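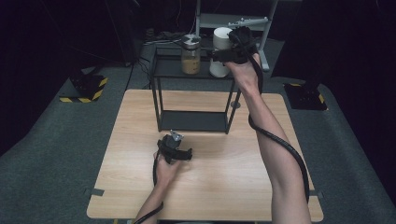

Sillon Study: Most Kitchen Gadgets Go Unused After a Month

LUSTERGATE – Sillon, the independent cooking school, today released the results of its first home kitchen survey, and the findings will not please anyone who sells spiral cutters. Of the 2931 home cooks who replied, 50 percent said the last gadget they bought to help them eat better was in a drawer within 30 days.

The school does not claim the survey settles anything. People who answer questions about gadgets tend to be people who own too many of them, and memory is a poor record of what anyone ate in December. Still, the answers match what teachers hear every Monday evening from new students.

"We keep being told that the next appliance will make us cook vegetables," said Leif Strömberg, head of teaching at Sillon. "I have yet to see one peel a carrot on a night when its owner wanted pizza." 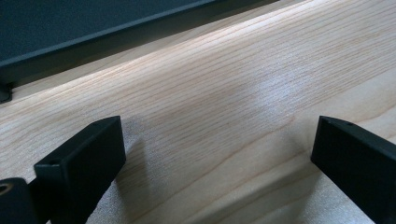 Sillon's new beginner course, Plain Supper, runs for six weeks and asks students to bring a knife and a pot with a lid. No powders or starter kits are sold in class. Students do their chopping and mixing at home between sessions, and a bare stretch of pale wood, with the grain showing and the light shining off it, is all the work space the recipes assume. Dishes include bean soup, braised cabbage, baked fish and a rice pudding made with whole milk.

Tormod Magnusson, who wrote the course, is wary of promising results. "Some students will cook more and some won't," he said. "I'd be suspicious of a course that told you otherwise."

The course guide also looks at 2 common claims made for countertop cookers: that they save time and that they cut food waste. Magnusson found the time savings small once washing up was included. On waste, he could not find enough evidence to say either way, and the guide says so.

Plain Supper opens at the school's Halvorsen Street kitchen at 6:30 p.m. on Monday. Copies of the survey questions and full answers are free on request from the Sillon front desk.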